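Mudelow Repair and Reuse Shop
Walk-through safety checklist, August
Building: Marchand Street, ground floor and basement
Checked by: Igor Paulík

Marks used: OK = no action. FIX = needs work, see comment. WATCH = fine for now, look again at the next walk-through. N/A = does not apply.

Comments are meant to be read by whoever opens the shop, so they say where the thing is as well as what is wrong with it.

Exits and walkways

Front door opens fully and latches by itself: OK

Back door opens fully from inside without a key: FIX
Comment: The lever works but the door drags on the threshold for the last part of the swing. I had to lean on it. The bottom hinge screws are loose and at least one has stripped its hole. Longer screws may be enough. If the door still drags after that, the bottom edge will have to be planed. Do this one first.

Exit signs lit: OK

Emergency lights come on with the test button: FIX
Comment: Front unit held for the whole test. Basement stair unit came on dim and went out. Replace the battery. If it fails again with a new battery, replace the unit.

Walkways clear to full width: WATCH
Comment: Main aisle clear. The side aisle by the lamp shelves had a floor fan and a carton of shades in it. Moved both. The same aisle was blocked last time by different things, so the shelf behind it is probably too full.

Stair treads and handrail, basement: WATCH
Comment: Handrail solid. Grip strip on the top tread is lifting at one corner. Glued and weighted during the visit. Check that it held.

Fire

Extinguishers mounted, visible and in date: OK
Comment: The one by the paint cabinet had coats hanging over it. Coats moved to the hooks by the office. Please leave them there.

Extinguisher gauges in the green: OK

Smoke alarms tested: OK
Comment: Office alarm needed a step stool to reach the button.

Oily rag can has a lid that closes by itself: FIX
Comment: Lid stays up when opened all the way. The hinge is bent. Until the new can arrive, close the lid by hand every time and take the rags out at the end of each shift.

Flammables cabinet closed, labeled, not overfilled: WATCH
Comment: This is the Seston cabinet in the back corner. Doors close and latch. The lower shelf has cans with no readable label. Anything that can't be identified should go to the county drop-off. Do not pour leftovers together to save space.

Combustibles kept away from the water heater: OK
Comment: Tape line on the floor is still visible and nothing was inside it.

Electrical

Panel door closes, circuits labeled: FIX
Comment: Door fine. Label for breaker 10 says "saw," but the breaker feeds the outlets on the window wall. The saw is on breaker 2. Corrected in pencil. Needs a printed label.

Clear space in front of the panel: OK

Extension cords not used as permanent wiring: FIX
Comment: The orange cord behind the sewing bench runs to the iron and is stapled to the baseboard. Remove it. The iron can use the wall outlet if the bench moves to the left. A longer-term answer would be a new outlet, and I have asked for a price.

Cord insulation in good shape: FIX
Comment: Cut on the cord of the small belt sander, close to the plug. Tagged out and put on the office shelf. Do not wrap it in tape and put it back.

GFCI outlets trip and reset: OK
Comment: Sink, basement and back door outlets all tested.

Power tools

Guards in place: OK
Comment: Band saw blade guard was set high above the table. It should be lowered to just above the work each time. Lowered it during the visit.

Emergency stops work: OK

Bench grinder tool rest and wheel: WATCH
Comment: Rest is adjusted correctly. Wheel is wearing unevenly on the left side. Dress it, or replace it if dressing doesn't bring it true.

Drill press bolted down: OK

Compressor: WATCH
Comment: The Wukus compressor shuts off at 115 psi, which matches the setting posted on the wall. Tank drained during the visit. There was a fair amount of rusty water, so it has not been drained as often as the log says. Drain after each day of use and write it down when it is done, not at the end of the week.

Air hoses and fittings: OK

Ladders and step stools

Feet, rungs and locks: FIX
Comment: The tall step ladder is missing one rubber foot. Tagged out. The short one and the two-step stool are fine.

Stored so they can't fall: OK

Shelving and storage

Tall shelves fastened to the wall: FIX
Comment: Lamp shelves are fastened. The gray shelf in the basement is not, and it leans forward when the top is pulled by hand. Bracket it to the studs. Take the toaster ovens off the top until that is done.

Heavy items on lower shelves: FIX
Comment: See toaster ovens.

Load limits posted: OK
Comment: The basement shelves are marked 100 pounds per shelf. Nothing I saw came near that, apart from the bottom shelf with the sewing machine heads. I would take a few of those off.

Chemicals

Safety sheets in the binder: WATCH
Comment: Binder is on its hook. The new contact cleaner has no sheet. Print one and add it.

Spray bottles labeled: FIX
Comment: One clear bottle at the sink, no label, blue liquid. Thrown out. Markers are in the drawer under the sink.

Eyewash bottle in date: OK

First aid

Kit stocked: FIX
Comment: Low on large bandages, no gloves left. Tweezers missing again. The list taped inside the lid is correct, so restock from that.

Emergency numbers posted: OK
Comment: The sheet by the phone still has the old landlord's number crossed out and the new one written above it. Readable, but it should be reprinted.

Housekeeping

Floor dry and swept: OK
Comment: Some sawdust under the miter saw. Normal for the time of day.

Trash out: OK

Restroom hot water: WATCH
Comment: Measured 115 degrees at the tap. Acceptable. Don't turn the heater up from where it is.

Tasks from this visit

Back door hinges, before the next public session.
Basement stair light battery.
Rag can on order. Confirm the delivery.
Gray shelf bracketed.
Orange cord removed and iron relocated.
Sander cord and ladder foot, or retire both.
First aid restock.
Breaker label.

Initial each line on the office copy when it is finished. If a repair can't be done, write what was done in its place. A blank line reads as not started, and I will mark it FIX again.

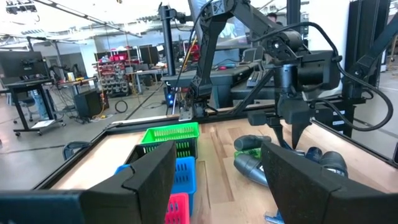
WORK TABLES AND BASKETS

Tabletop sound, no splinters along the edges: OK
Comment: Ran a gloved hand along the wood on all the tables. One rough spot, sanded on the spot.

Table steady when pushed from the side: OK

Baskets whole, no sharp or broken plastic: WATCH
Comment: The green, black and blue ones can stay in use. Look at the slots and openings each time they are emptied, especially at the corners, where a crack can pinch a finger. Throw out a cracked basket. Don't tape it.

Baskets kept on the table, off the floor: OK
Comment: Lined up on one side leaves room to work on the other. Please keep to this at the other tables as well. The ones by the window still end up in the aisle.

Sharp parts kept separate: FIX
Comment: Found loose blades in with knobs and springs at the table by the window. Blades go in the metal tin with the lid, and the tin goes back in the office at closing.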